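Velto hand gripper: right finger closing late, jaw drifts after a few hours

Forum: Maintenance and setup
Replies: 7

ljakab wrote:
I look after one cell at Stula. A single arm folds and bags outerwear, and we teach it with a pair of Velto hand grippers, the ones with the flat black fingers. On the right unit one finger closes slightly later than the other. It is fine at the start of the shift and bad by early afternoon. I have run the zero routine twice. Has anyone cured this without swapping the whole finger set?

hriquelme wrote:
Check the joint bolts first. Ours backed off a bit at a time and the finger moved on the pivot. Take them out one by one, clean the threads, put a small drop of medium threadlocker on and do them up evenly. Leave it overnight before you zero it again.

i_troncoso wrote:
I disagree with doing the bolts first. If it gets worse through the day it is more likely lint in the pivot. We had 389 cycles on a fleece job before the finger began to drag, and the bolts were still tight. Blow it out and wipe the pivot with a dry cloth. No oil, it holds the fluff.

ljakab wrote:
The bolts looked all right to me but I only tried them by hand. Most of the work is thick stuff, padded jackets with fur round the hood, so lint is possible.

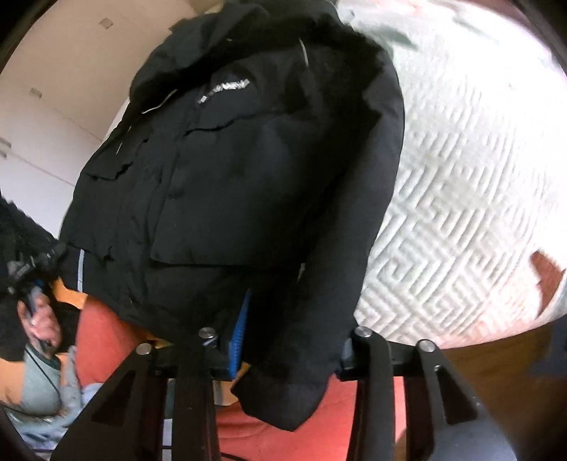

What should the jaws be holding when you set the zero?
Nothing at all: close them empty until the tips meet, hold for 2 seconds, then store the value.

v_tapia wrote:
Agree with that. I would add that the cable needs some slack when you do it. If it pulls on the body the reading shifts and you chase it all week.

hriquelme wrote:
I still say bolts. Trying them by hand tells you very little. Put a driver on them and mark each head with a paint pen, then you can see on Thursday whether any have turned.

i_troncoso wrote:
Mark them by all means. But clean it before you put threadlocker near it, or you will glue the fluff in and be buying a new pivot. The Sundberg kit has the bush in it, part 212, if it comes to that.

ljakab wrote:
Did both. Grey fluff packed behind the right pivot, more than I expected, and one bolt moved an eighth of a turn. Cleaned, locked, left overnight, zeroed empty with the cable loose. It has done a morning and both fingers close together. I will put a clean at every break and report back if it drifts again. Still not sure which of the two it was.

hriquelme wrote:
The bolt.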